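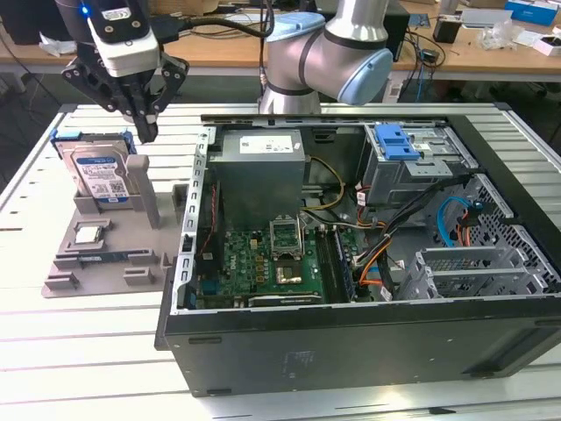

Tower on its side, panel off, socket open

Gullerham Hardware Board > Desktops > Teardown and reuse

lokley_37
Posted Aug 1, 2025

Stripping an office tower for parts. CPU is out, retention bracket is flipped up. Power supply and drive cage are still in the case. Plan is to pull the board next and sell it bare. Does the supply come out first, or can I leave it and work around the cables?

granitach
Supply first. The yellow bundle loops over toward the middle of the case and you will drag it across the socket pins otherwise. Close the bracket before you do anything else.

Aidan Buckley
Disagree on the order. Unplug the supply and leave it bolted in. I've done 13 of these with the supply in place and bent no pins. Agree on closing the bracket, with a plastic cover under it if you have one.

ylachance
Which board is it? Some OEM boards have front panel wiring that doesn't match a standard case, and that affects what you can ask for it.

lokley_37
Closer view of the board: 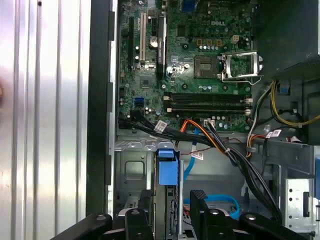 Dell board, socket empty, no memory installed

ylachance
Dell, then. List it as a Dell part and show the slots. Buyers looking for a white PCI slot will find you.

granitach
Still say supply first. It's a few screws.

Powell67
Shipping matters more than either. Buy a socket cover. I had 3 boards returned in May for bent pins, all packed without one.
- Yvette's point about the wiring stands too.

lokley_37
Cover ordered. Leaving the supply in for now.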